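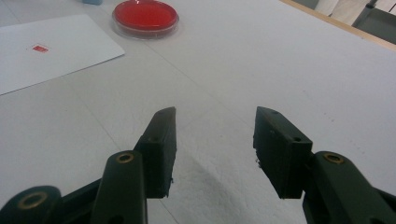
# Ornix Cape Kit by Plenaden

The Ornix is a full-length costume cape that comes as a kit, cut and marked and ready to sew, and we've been waiting a long time to put it on the site! It's the cape from a space opera you never quite saw: high collar, deep shoulders, a hem that sweeps the floor behind you when you take the stairs. Plenaden has made helmets and gauntlets for years, but a cape is new ground for them, and they've done a lovely job of it.

You get every fabric piece already cut, so there's no crawling around the living room with a paper pattern and a pair of scissors. The sewing is mostly long straight lines. If you can hem a curtain, you can make an Ornix, and if you've sewn a few costumes before you'll probably finish it over a free afternoon and evening (snacks not included, sadly).

## What's in the box

- Outer cape, cut in 3 panels
- Full lining, cut to match
- Collar pieces with stiff interfacing
- Two shoulder yokes
- Magnetic clasp with sew-in backing plates
- Weighted hem tape
- Matching thread, enough for the whole cape plus repairs
- Printed instruction booklet with drawings for each step

You'll need a sewing machine, pins or clips, an iron and a pressing cloth. A hand needle is handy for the clasp.

## The fabric

The outer fabric is a heavy brushed polyester with a soft, low shine. It moves beautifully. Swing around quickly and the whole thing follows a half beat later, which is exactly what you want for photos and for dramatic exits from the snack line. The lining is a lighter satin, slippery enough that the cape won't grab at whatever armor or jumpsuit you've got on underneath.

It comes in four color pairs:

- **Ember** – charcoal outside, burnt orange inside
- **Tide** – navy outside, pale teal inside
- **Orchard** – forest green outside, gold inside
- **Night Court** – black outside, deep plum inside

Night Court is the quiet one on the hanger and then you open it up and there's all that plum! Orchard looks great with leather and brown boots, and we've seen it turn up in fantasy costumes as often as in sci-fi ones.

Iron both fabrics on low with the cloth in between. The satin will mark if you go straight at it with a hot iron. Wash cold by hand and hang it up to dry.

## The collar

This is our favorite part. The collar stands up by itself, right up to the jaw, and it stays there all day. Plenaden uses two layers of interfacing with the grain running in different directions, so it curves around the neck without folding in on itself when you turn your head. There's a second, lower collar marked on the same piece if you're wearing a helmet with a wide base – trim along the dotted line before you sew. The booklet shows both versions side by side on page 7.

## Sizing

One size, with the length adjusted at the hem. As cut, the cape falls 60 inches from the shoulder seam, and you can take it up by as much as you like before the weighted tape goes in. The neck opening suits most adults, and the clasp plates can shift inward for a closer fit. Try it on in the shoes you'll be wearing. Boots with a thick sole change the hem more than you'd think.

For kids, have a look at the Dirance Junior Cape, which has a breakaway closure and a much shorter drop.

## Goes well with

The yokes have hidden loops on the underside for Belhaj shoulder armor straps. You can clip the armor on over the cape or slide it under, and both look terrific. Belhaj's narrow straps fit through the loops easily; the wide ones are a squeeze.

If you'd like lights along the hem, the lining has an unsewn channel marked for LED wire. Leave a small gap at the back seam for the battery pack and close it with a snap.

## Price and shipping

**Ornix Cape Kit: $79**

Item number: 972

Kits ship folded in a flat box. Give the panels a good press before you start, as they'll have creases from the trip. Unopened kits can come back within 30 days for a full refund. Once the fabric has been sewn or trimmed we can't take it back, but if a piece is missing or cut wrong, write to us with your order number and the letter printed on the piece and we'll send a new one.

Night Court and Tide are in stock now. Ember and Orchard are back in August.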